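May 26, 2026
Cell 2, bar task, ice scoop subtask
Entry by Eglė Paulauskas

Picked up from the April notes. Scope is the scoop subtask only: approach bowl, seat scoop in ice, draw, lift, hold. Transfer to glass is not attempted until the draw is repeatable. Lemons, rack, stirrers and glassware stay on the table as the standard clutter set so that the demos match the full-task layout.

Control is by leader arm, joint to joint, no scaling. Ojārs Rätsep on the leader for the first block, me for the second. Gravity comp on the leader was retuned before starting; the old values let the elbow sag whenever the operator paused, and the sag went straight into the recorded trajectory. Retuned values are in the config under the Amden branch. Do not merge to main until the other cell has been checked against them.

Dataset count at start of session was 1222 episodes across all bar subtasks. Of those, 117 are ice scoop, and most of the 117 were recorded with the old handle grip (see below). I would like them tagged and held out of training, not deleted.

Grip. The old convention was to take the handle near its end. This gives reach but very little authority over the pitch of the scoop, and any contact with a wedged cube rotates the handle in the fingers. Current convention is to grip closer to the scoop bowl and keep the wrist over the ice. Cost is clearance: the gripper works close to the rim and the operator has to watch the fingers as well as the scoop.
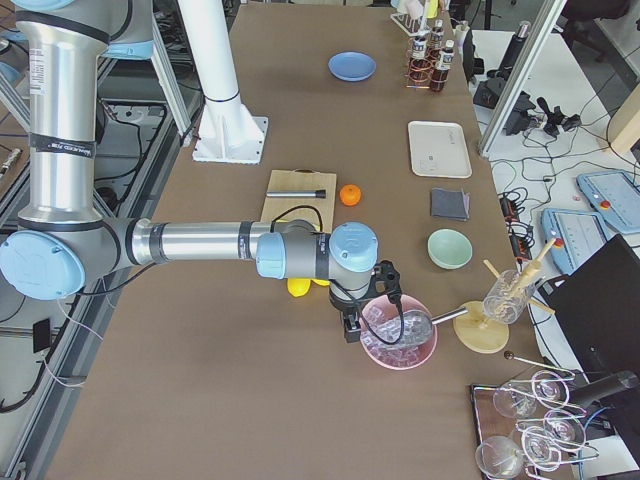

Bar cell, wrist over the ice bowl, scoop in the ice. Clutter set in place.

Approach angle matters more than we allowed for. Coming in steep, the scoop stops on the top layer and the arm pushes the whole bowl. Coming in shallow along the near wall, it slides under the cubes and the bowl stays where it is. Ojārs found the shallow entry early in his block and kept to it. I was slower to get there and my first 3 episodes are marked fail for bowl displacement.

Force. No force feedback on the leader, so the operator is judging contact by eye and by the lag between leader and follower. Lag is a usable cue but a poor one. When the follower stalls on ice the natural reaction is to push the leader further, which winds up the position error, and when the cube gives way the scoop jumps. Clamped the follower error limit lower for the second block. Motion is duller but the jumps are gone. Keeping this.

Cable at the gripper. It hangs in a loop and swings when the wrist rolls. One near snag on the scoop handle during the second block, stopped by hand, episode discarded. Needs a clip further back along the forearm. Not a tie directly at the wrist, we tried that in Gornthorpe and it limited roll.

Ice. Cubes fuse at the contact points as the session goes on, and the late episodes are a different task from the early ones. Decided on a fresh fill at fixed intervals and a stir by hand between episodes. Melt condition should be a field in the episode metadata. For now it is in the comment string as fresh, mid or late. Ojārs would prefer acrylic cubes for bulk collection and real ice for a smaller set. My view is that acrylic slides differently and never fuses, so we would be teaching the easy version. Left open. Žukauskas to be asked what they used on their dispensing cell.

Perception side, for whoever trains on this. Clear ice in a translucent bowl is poor on depth, large holes in the map over the bowl. RGB is fine. Suggest dropping depth for this subtask altogether instead of filling. The forearm also occludes part of the table from the fixed view during the draw, so the policy should not be relying on that view for anything under the arm.

Labelling. Success is now defined as scoop clear of the rim with ice in it and the bowl not displaced from its mark. Number of cubes is ignored. The Nidmont spec asks for a portion weight, but that belongs to the transfer subtask and we have no scale in the cell yet.

To do
Tag old-grip episodes, hold out of training.
Cable clip, forearm.
Melt field in metadata schema.
Check retuned gravity comp on the other cell, then merge.
Non-slip mat under the bowl: try it, but record it as a separate condition.
Replay a handful of today's episodes open loop on the follower before anyone trains. Last time the timestamps on the leader stream were off by 2 control ticks and we only caught it in replay.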